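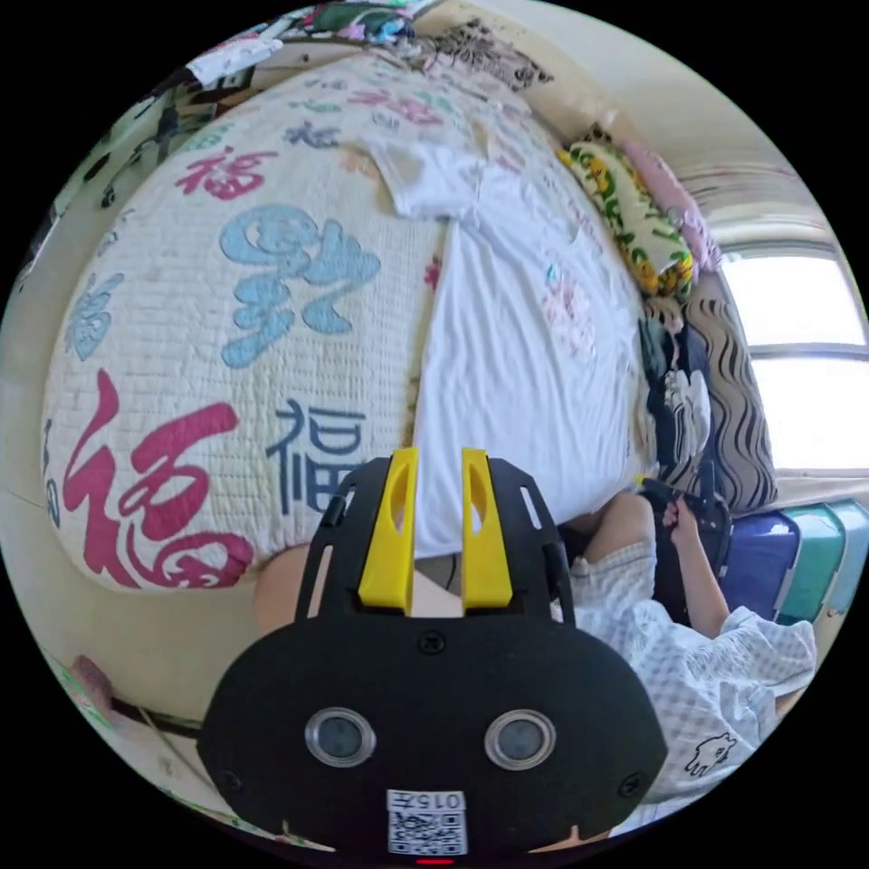

My bed, with the 福 bedspread and the white T-shirt.

May, a little past nine in the evening

Today I did the clothes at last. I had promised myself to do it when the weather turned cold, and this week it turned cold. I put everything on the bed, because in my room there is no other place so wide. At the top it made a real heap, green and pink and white together, and I felt tired before I folded one thing.

I began with T-shirts. I lay each one flat, turn in the sleeves, then fold it from the bottom, the way my mother taught me. The white one I kept a long time on the bed. It has a little pink and blue print and the neck is already loose. I wore it the first month in Brisbane, when I was at the Zanari bakery and paid $580 for a room with no window. Now I have a window, and a good one. I folded the T-shirt and put it with the things to keep.

The bedspread was a gift from Da-eun Shin when she moved to Perth. She said that with so much 福 on it I could not have bad luck, even sleeping. I did not like it in the beginning. The characters are so big, and the red ones are very loud for a bedroom. This winter I will be glad of it. I must ask Da-eun if it can go in the machine at the laundromat or only by hand.

Hye-jin Kong rang at lunch and wanted to know if I still have her grey jumper. I have it. I found it under the trousers, and I was ashamed, as she asked me already in summer. She says the op shop on Hyun Street takes doonas and pillows too, but only clean ones. My sunflower pillow I will never give. The pink one, perhaps.

For the op shop there are two bags. One heavy coat went in also, which cost me $80 and which I wore maybe twice. It is too warm for here and too ugly for visiting home.

By four o'clock my back was sore and I made tea and ate the last of the Brasto biscuits standing up. Then I did the socks, badly.

Tomorrow: post the jumper, buy hangers, pay the electricity (33 dollars, less than I feared). The summer dresses are still on the chair.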